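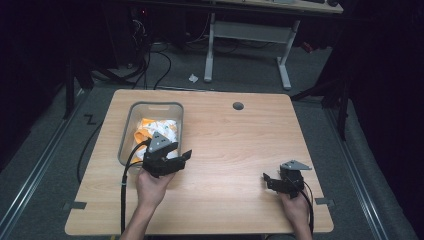
Assunto: Re: Triagem de têxteis na sala do piso 1 – caixas e mesas

Caras e caros colegas,

Em resposta à mensagem de Zuweira Quartey, reproduzida no final, a coordenação do Centro Irnano informa o seguinte.

1. A triagem dos têxteis passa a fazer-se caixa a caixa. Cada mesa recebe uma única caixa de plástico aberta, e a seguinte só é levantada do armazém depois de esvaziada a anterior. As peças brancas e as de cor podem chegar misturadas e amarrotadas – a separação faz-se na mesa, não no armazém.

2. Os tecidos brancos com estampado, ainda que miúdo, contam como estampados. Esta questão foi colocada por mais de uma equipa e fica assim esclarecida.

3. As peças são dobradas em rectângulo, com a face estampada para fora, e seguem para a prateleira Gresum. Cada pilha leva no máximo 16 peças.

4. As caixas vazias devem ser encaixadas umas nas outras junto à porta. Pede-se que não sejam arrastadas sobre a alcatifa e que os papéis caídos no chão sejam recolhidos antes das 18 horas.

5. As fitas coladas junto à borda das mesas devem permanecer no lugar até nova indicação.

O inventário de dezembro regista 538 peças entradas, das quais cerca de 200 aguardam ainda dobragem. Os pedidos de caixas adicionais devem ser dirigidos a Ebenezer Asamoah, com indicação da mesa e da quantidade pretendida.

Com os melhores cumprimentos,

Etornam Amoah
Coordenação de Espaços e Materiais
Centro Irnano

Zuweira Quartey escreveu:

> Exmos. Senhores,
>
> Solicito esclarecimento quanto ao procedimento a adoptar na
> triagem dos têxteis. Na equipa Dratero temos separado as cores
> antes de encher as caixas, ao passo que a equipa Opoku leva
> tudo junto para a mesa. Convinha uniformizar.
>
> Agradeço também que indiquem se um tecido branco com pequenos
> motivos deve ser tratado como branco ou como estampado, e a
> quem devemos pedir mais caixas.
>
> Com os melhores cumprimentos,
> Zuweira Quartey

Última actualização: dezembro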